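Week 4 handout: Joints, glue and wood movement
Introduction to Furniture and Materials, Bajwa Hall, Room 15

Welcome back! Last week was all about reading a tree from the outside in. This week we get to my favourite part of the whole course, the way a board keeps changing shape long after it has been cut, dried, planed and screwed to something. Once you start noticing it you'll see it in every old door and drawer you open.

Why wood moves

Wood takes in moisture from the air and gives it back. In a humid summer the cell walls swell, and in a dry winter with the heating on they shrink again. The lovely thing is that this doesn't happen evenly in all directions. Along the grain there is hardly any change at all. Across the grain there is plenty, and it is greatest in the direction that follows the growth rings (tangential), with less along the line from the pith to the bark (radial). Please learn those two words now, as they come back in weeks 6 and 7.

So a flat-sawn board will move more across its width than a quarter-sawn board of the same species, and it is also more likely to cup. Colour and figure have nothing to do with it - look at the end grain and follow the rings.

Gluing up a wide panel

Most tabletops are made from several narrower boards glued edge to edge. A good long-grain glue joint is remarkably strong, often stronger than the wood beside it, and it needs no dowels or biscuits to hold. People do use them, mostly to keep the boards lined up while the clamps go on.
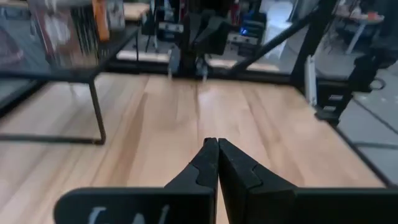 What happens if a wide top is screwed tightly to its base on all sides?
The top still tries to swell and shrink across its width, and with nowhere to go it will split, cup or pull the base out of square.

The fix is to hold the top down while letting it slide. Three common ways:

Slotted screw holes, with the slots running across the grain
Wooden buttons that sit in a groove in the rail
Figure-eight fasteners, which swivel a little as the top moves

I love buttons. They're cheap, you can make a whole set from an offcut in an afternoon, and they last as long as the table does.

Breadboard ends follow the same thinking. The end piece runs across the panel, so it barely changes in length while the panel changes in width. Glue it at the centre only, and leave the outer pegs in slotted holes. If you find an old table where the breadboard end sticks out past the sides in winter, well, now you know why!

Finish and movement

A finish slows moisture down but doesn't stop it. Film finishes slow it more than oils do. Treat both faces of a panel the same way, or one side will respond faster than the other and the panel may bow.

Before next class

Read chapter 3 of the Ollum course reader, up to page 100.
Bring an offcut with clear end grain, at least 23 mm thick. Mark which faces are tangential and which are radial, in pencil.
Worksheet 4 goes in the Durnix tray by 3 pm.

Next week: mortise and tenon, and a first go with the marking gauges.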